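Washing sports clothes and mesh fabrics at home

Sports shirts, light jackets and everything made from mesh need a different treatment than cotton. I learned this slowly, after I ruined a good running shirt from my sister Areti.

Turn the clothes inside out before washing. Sweat stays on the inner side, and the printed letters on the outside also live longer. Close all the zippers – an open zipper catches on knit fabric and pulls the threads.

Use less detergent than the package says. I put 2 spoons for a small load and it is enough. Too much soap stays in the fibers and keeps the smell inside. Fabric softener I do not use at all for these clothes, it leaves a layer and the fabric does not take the sweat so well anymore.

If a shirt still smells after washing, soak it in cold water with a cup of white vinegar. My neighbor Sunil leaves it for the whole night, but for me one hour was always sufficient. Rinse well and wash again as usual.

Dark colors I wash separately the first 3 times. Black fabric gives color for longer than people expect.

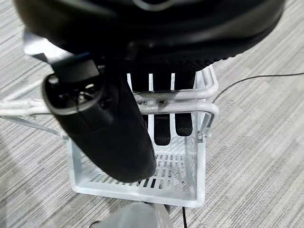
For drying, choose a place in the shade with moving air. Strong sun makes elastic parts hard, and a hot dryer is even worse for them. Heavy knit pieces should lie flat on a towel, otherwise the shoulders become long. Small things like socks can go on the edge of the rack.

Do not iron mesh. If it has folds, hang it in the bathroom while you take a shower.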